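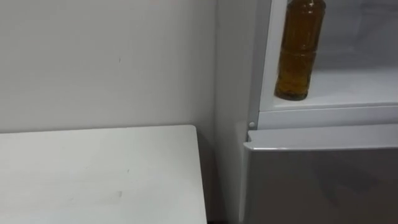
HFS 81 – Household Food Storage
Handout 4: The refrigerator in a small room

Read this before the February lab. Bring a pencil, a refrigerator thermometer and the blank storage sheet. The sheet is collected at the end, so put your section number on it.

1. Where the refrigerator stands

A refrigerator moves heat out of the cabinet and into the room. Where that heat leaves depends on the model. Some have coils on the back, some give off heat through the side panels, and some blow it out at the bottom front. Look this up in the manual before you pick a corner. The manual also gives the clearance for the sides, back and top, and that number is the one to use, even if a different number is printed in an old textbook.

Keep it away from the stove, the radiator and direct sun. Plug it straight into a wall outlet. The floor should be level from side to side, and most makers want the front slightly higher so the doors swing closed. 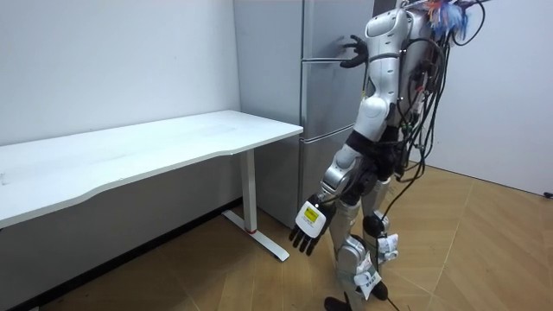
Door clearance is the part students most often leave out of a floor plan. Draw the full swing of each door, then draw a person standing in front of it. On a tall unit with an upper and a lower compartment, both swings go on the plan. A desk along the wall, like the long white one to the left of the refrigerator, is useful as a landing surface, but its legs and front edge have to go on the drawing too. Groceries need to be set down somewhere within a step or two of the door. If the only surface is across the room, the door stays open longer while you walk.

For the Prollgate floor plan (Assignment 2), mark:
the hinge side of each door
the nearest surface for setting things down
the outlet
anything fixed to the floor

2. Temperature

Fresh food compartment: 40 °F or below. Freezer: 0 °F. The dial on many units shows settings from low to high with no degrees at all, so use the thermometer. Put it in a glass of water on the middle shelf and leave it overnight. Read it first thing in the morning, before breakfast traffic.

After you change the setting, wait a full day before reading again. Large pots of warm food should be divided into shallow containers. Perishables go in within two hours, or one hour if the room is above 90 °F.

3. Doors, seams and gaskets

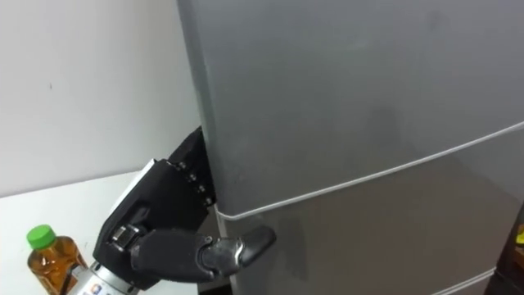 The gasket is the flexible strip around the inside edge of the door. On a closed refrigerator you may see only a thin pale line between one door and the next. It should lie flat the whole way around. Crumbs and dried syrup hold it open, usually near the bottom corners.

Paper test: close the door on a strip of paper and pull gently. There should be some drag. Repeat at the top, the bottom and both sides, and write down any spot where the strip slides out freely. Clean that spot with warm water and dish soap, dry it, and test again before you report a bad gasket.

Open the door by its handle or grip edge. Do not pull on the gasket. On units with no bar handle, find the recess first – it may be along the side or between the doors.

4. For the lab report

Use the Gellura storage sheet. One page, 570 words at most, plus your floor plan. Include two temperature readings and the paper test results. Reading for next time: Chidiac packet, section on shelf order and raw meat.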